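I met Randi Sæther in August, in the back kitchen at Vestgate, where she's taught bread classes for 12 years. She'd already put the coffee on – bless her!

"I hated rye at first," she told me, laughing. "My first 60 loaves were bricks. My mother fed them to the hens."

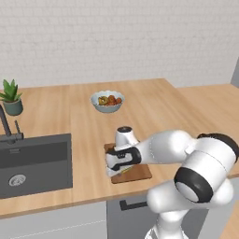

A wooden counter, a cutting board and a pale brick wall.

What changed? Patience, mostly (and a better oven). She lets her dough sit overnight and won't be talked out of it, though I did try, being someone who wants toast by noon.

"People poke it, they worry, they add flour," she said. "Go to bed! It'll be there at seven."

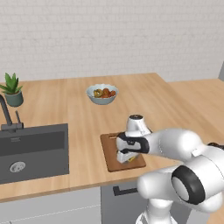 Randi's starter

It's called Ghiță and it lives in an old jam jar. She feeds it 51 grams of rye flour every morning. Why 51? "My scale never would stop at 50," she said, and poured me more coffee.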